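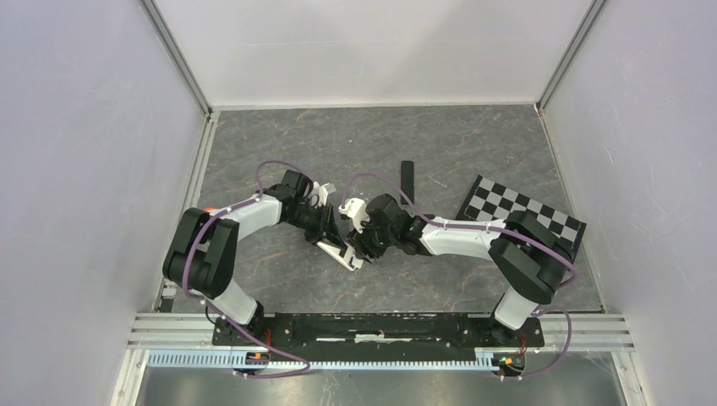 Gray, with darker and reddish-brown veins.

I have been pricing kitchen countertops since the first week of July, and I am writing down what I found because two people have asked me and I keep giving them slightly different numbers.

The kitchen is small. There is one run of counter along the window wall, broken by the stove, and a short piece next to the fridge where the toaster lives. The old top is a beige laminate that was here when I moved in. It has lifted at the seam by the sink and water gets under it. I glued it down twice. The second time I used a clamp and left it overnight, and it lasted until spring.

My budget was 2,000 dollars, including the sink if I could manage it. I did not want to touch the cabinets, which are ugly but solid.

I started with real stone because I assumed I should at least know what it cost. The stone yard in Tramaslow let me walk around for an hour without bothering me. The slabs stand on edge in racks and you tip your head sideways to look at them. I liked most of them. The man at the desk took my measurements and said the material would be fine but that a small job carries the same charges for templating, cutting and delivery as a large one. His price came to well over my budget before the sink cutout, so that was the end of stone.

Next was Dierckx, which does quartz and laminate out of the same showroom. They quoted me 1,750 for laminate, installed, with the old top hauled away. The quartz was more and I didn't ask them to write it up. The woman there was the first person to explain that the edge matters as much as the color. A square edge shows a dark line where the sheet ends, and a rounded one hides it, but the rounded ones come in fewer colors. I had never noticed this, and then I looked at my own counter and there was the dark line.

The third option was buying blanks and doing it myself. Rivari sells them in fixed lengths, and what I need would run 556 before end caps, glue and screws. That is a big difference. I read the instructions at home and the part that worried me was the miter, except that I don't have a corner, so there is no miter. What I do have is a wall that isn't straight. I held a level against it and there is a gap in the middle you could lose a pencil in. The backsplash would cover some of that.

My friend Syafiqah Goh put in her own counters last year and came over to look. She said the cutting was easy and the lifting was hard, and that I should measure the front door. I measured the front door. A full length goes in if it is carried on its edge and the hall closet door comes off.

On color, I went in wanting white and have moved off it. White samples looked good in the store and blue in my kitchen, which faces north. I taped up a pale gray, a darker gray with a marble pattern, and a plain tan called Andance, and left them there for 15 days. The tan went first. The pale gray showed every coffee ring. The marble pattern hid crumbs well enough that I had to run my hand over it to find them, which I count against it a little, but not enough to change my mind. Warm veining helps too, as my floor is a brownish red tile and a straight gray makes it look orange.

I have also decided to keep the old sink. It's stainless steel and has one dent. A new one the same size would mean a new faucet, and then the shutoff valves would need doing, and I know how that goes.

As of 5 August 2022 I haven't ordered anything. I'm leaning toward the blanks. Rivari will hold the price until the end of the month, and Syafiqah is free to help with the carrying. I still have to find out whether the saw I own will cut laminate without chipping it, so I bought a cheap offcut to practice on. It is in the garage under the bikes.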